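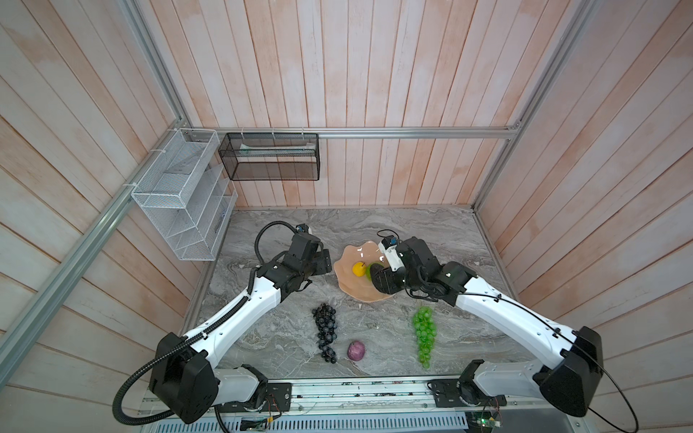
Chapter 4: Paying for It

Most equipment budgets begin with the arm, that being the part with a brochure. At Kurkbridge the first draft had two lines: arms, and "sundries" at 40 pounds. Look at any working bench and the sundries multiply – the hose along the forearm, the cable ties, the wire baskets, the rail everything stands on. The sundries came to 1614. 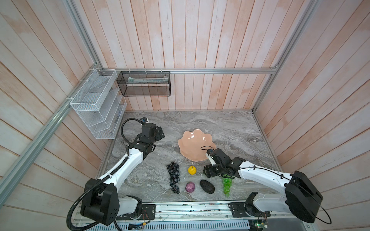
Figure 4.1 Two arms on a shared front rail, with bowl and produce.

Quotes deserve a slow read. Sumex priced its mounting plates separately, at 309 the pair, on a page headed "Optional". Arms do work better when attached to something.
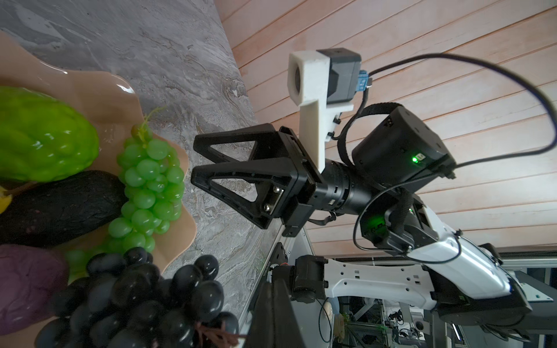 Liepiņa objects that spare fingers should go in the first order, because the second order always meets a new price list. We have left the point to Section 4.3, where it can be argued over properly.

Spares, then, are a matter of nerve. Furkitz gives a discount on orders of 100 parts, a fine offer for anyone who needs 100 parts.

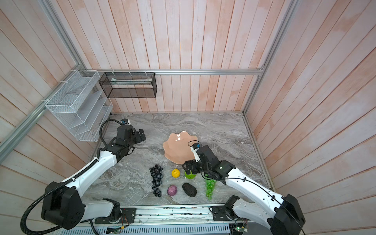 Before accepting it, work out what one idle day costs you, and write the figure at the top of the page.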